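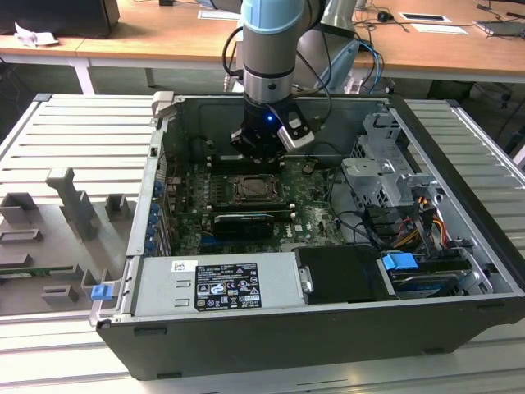

Penar is a method for teaching a robot arm to take apart and reassemble desktop computers using a mix of recorded human guidance and short corrective movements made close to the part. It was developed by Dalva Rezende and Ishbel Buchanan at the Degefa laboratory, and is named after the software in which it was first written. The method is used mainly for removing and refitting memory modules, drives, power supplies and expansion cards.

Background

Desktop computers are hard to dismantle by machine. Cases differ between makers and between models from the same maker, screws and latches are put in different places, and cables do not lie the same way twice. Older systems relied on a stored drawing of each model. These worked well when the drawing was right and the case had not been bent or altered, but used machines often arrive with parts missing or swapped.

Rezende's earlier work at Degefa dealt with opening the outer case only. The arm followed a fixed path and stopped if it met more force than expected. Buchanan joined the project to work on the inside of the case, where a fixed path was of little use.

Method

The work is split into two stages, called the approach and the contact stage. In the approach, the arm moves to a place above the part it has been told to handle. The path is learned from demonstrations, in which a person steers the arm by means of a second, smaller arm. The first set held 136 demonstrations.

The contact stage begins when the gripper is within a few centimetres of the part. From this point the path from the demonstrations is dropped and the arm makes a series of small moves, each chosen from the latest pictures and from the force felt at the wrist. After every move the system gives itself a score for how well it expects the next one to go. If the score falls too low, the arm backs off and tries again from a slightly different angle. After three failed attempts it asks for help, and the help given is stored as a new demonstration.

Camera views

Penar takes two kinds of picture. A fixed camera looks at the whole case and is used in the approach. A camera carried at the wrist or gripper is used in the contact stage.
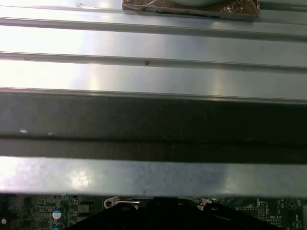
Close views gave the developers more trouble than any other part of the system. At short range the whole case is no longer in view, and the software must work out where it is from whatever small details remain. Bare metal is the worst case. Light coming strongly from the left can turn one side of a flat steel panel almost white, while the strip of green circuit board in the same picture stays rather dark. Long rails that run from one side of the view to the other are also of limited help, as they look much the same along their length. Smaller features, such as a pair of capacitors, a metal clip or a ring printed in white on the board, give a firmer idea of position.

To deal with glare, Penar marks the brightest areas of each picture and gives them less weight. It does not try to restore the lost detail. An earlier version did, using a separate program called Tatik, but this sometimes put edges where there were none and was given up.

Results

The main test used 13 types of desktop case, none of which had appeared in the demonstrations. The task was to remove one memory module and put it back. Penar completed 94 of 136 attempts without help. When the contact stage was switched off and the arm followed the learned path all the way to the part, it completed 13.

Most failures happened while putting the module back. The arm usually found the slot but pressed down before both ends were lined up, and the force limit then stopped it. Removing a module failed less often, and the commonest cause was a cable lying across the latch.

A second test dealt with hard drives held in plastic caddies. Results varied a good deal with the design of the caddy, and the developers did not give a combined figure.

Limitations

The method is slow. A skilled person can change a memory module in a few seconds, whereas Penar needs several minutes if it has to back off more than once. It cannot handle loose cables as a task in themselves, and cables must be moved aside by hand before some parts can be reached. The force limits were set for one kind of gripper and have to be set again if the fingers are changed.

Later work

Gikine, a set of tools based on Penar, adds screw removal and a way of changing grippers in the middle of a task. It keeps the two stages but allows the arm to return to the approach stage if it loses track of the part. Buchanan has since worked on using the same scoring step to decide the order in which parts should be removed.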